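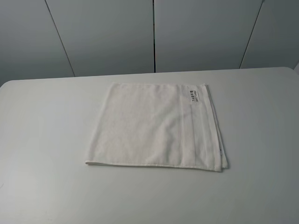
Figure 2. Folded white towel on the gray table of the Morkari cell, viewed by the fixed camera.

3.2 Camera check and upkeep

The cell loses accuracy slowly, mostly when the camera mount shifts after cleaning. Gethin and Prothero therefore wrote a short check that uses a folded towel as the target. The towel is only a little brighter than the tabletop, so its outline is a harder test than a printed board. The thicker folded edge on the right casts a soft shadow, and the software must not count this as fabric.

The operator wipes the table, lays the towel near the center and saves one image. If any corner of the detected outline is more than 6 mm from its hand-marked position, the mount is tightened and the camera calibrated again - a job of 14 minutes on our cell. The dark printing near the top of the woven band is masked out before the outline is computed. We ran the check at the start of each shift and logged the result with the lamp settings.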